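Clulletti home blood pressure monitor, upper arm model
Reviewed by Mared Rowlands, 4th September

The Clulletti is an upper arm monitor for home use. It stores 100 readings for each of two users and runs on four AA batteries or a mains adaptor, sold separately. I used it morning and evening for 12 days and compared it with the older Kneath unit I have owned since February.

The cuff is stiff when new and needs a firm pull to sit flat. Inflation is quick and fairly quiet.
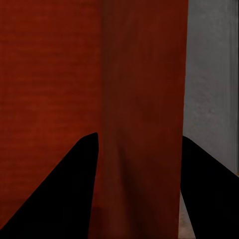
Readings were consistent. Taken three at a time, a minute apart, the systolic figures usually fell within four points of each other, against seven on the Kneath. The highest single result was 177, taken straight after climbing stairs to see what the irregular pulse warning would do. It stayed off. A repeat after 10 minutes of sitting was back in my normal range.

The display is large and readable without glasses - the date, oddly, is tiny. Memory can be stepped through in one direction only. There is no averaging by time of day, so anyone keeping a record for the surgery will still be copying figures on to paper.

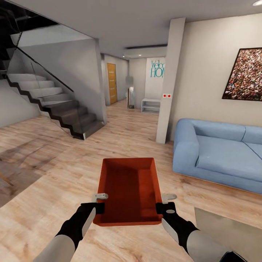
Two arms and a tray, with the staircase to the left.

Adeel Zaidi, who tested the wrist version for us, found it more sensitive to arm position and had more error codes. I would pay the extra for the upper arm model. The storage pouch is thin and the tube kinks if folded into it, so I keep mine in a drawer.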